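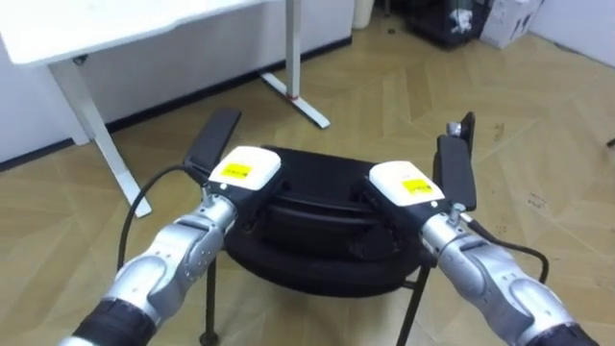 Killton Technical Area Bench, 20-Seat Shelter

The Killton is a covered team bench for soccer grounds from county league level up. It seats coaches, substitutes and medical staff in two rows, with the back row raised so that people in it can see the near touchline over the heads in front.

Frame and roof
The frame is welded steel, galvanized and then powder coated. The roof and side panels are clear polycarbonate and can be replaced one at a time without taking the shelter down. Side panels stop short of the front edge so the fourth official can see and talk to both coaches.

Seats
Folding plastic seats with a low back are standard. Padded seats are available in any of the stock colors. Each seat is held by four bolts and can be changed with an ordinary socket wrench. Order spare seats with the shelter if you need an exact color match, as shades vary a little between batches.

Fixing to the ground
There are two versions. The fixed version bolts to a concrete base, which the club has to pour before delivery. A base drawing is sent with the order confirmation. The wheeled version has four locking wheels and ballast trays under the back row. It must be ballasted whenever it is outdoors, including between games. Four adults can move it on level ground with the ballast out.

Technical area marking kit
Sold separately. The kit contains a cord, corner pegs and a folding gauge for setting out the area in front of the bench. It works with any line marker. Check the dimensions with your league before you paint, because some leagues ask for a smaller area on narrow grounds.

Specifications
Seats: 20, in two rows
Weight, wheeled version without ballast: 300 kg
Ballast required: 115 kg per tray
Seat spacing: standard 50 cm
Frame colors: white, green, dark blue, black
Delivery: flat packed on two pallets

Options
Club name panel for the roof edge
Bottle rack, front row
Coat hooks, set of 35
Winter cover with straps

Ordering
Made by Urbańczyk and sold in North America by Dondard. Orders placed now ship in February. Clubs ordering a home and away pair get both shelters on the same truck. For base drawings, seat colors or a quote, ask for Hatsue Sekiguchi in the grounds equipment department.

Related products
Ulteo substitution board
Ulteo corner flag set
Killton 8-seat shelter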